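3.2 Unit setup and upkeep

The Lunitz unit is kept in one furnished bedroom so that its bedding and clothing tasks start from the same known layout. Before each block of 42 trials, the operator homes both arms, checks the head camera against the stored wall corner, and sends each end effector through 8 open-and-close cycles. A joint that lags is tightened and the check is run again.

Finger pads are replaced every 100 trials. Cable ties at the wrists are inspected at the same time — loose ties were the main cause of stoppages in October. The service log, kept in Larkitz format, holds 3461 entries. Figure 4 gives the head view with both arms low over the carpet. 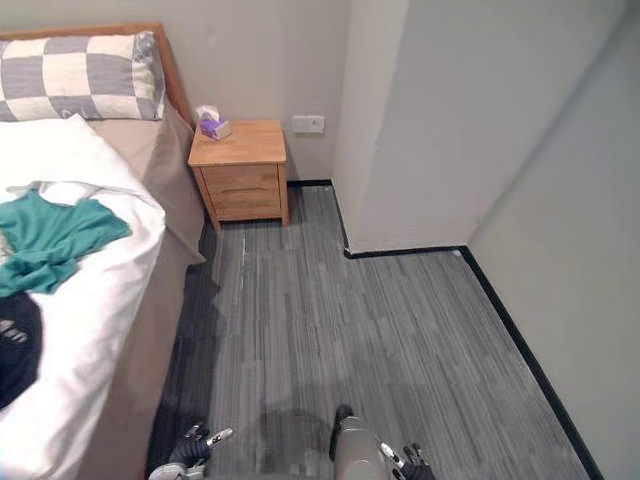
Figure 4. Head view of the bedroom cell, with garments on the duvet and a nightstand beside the bed.

Arm offsets are saved only after the full check has passed.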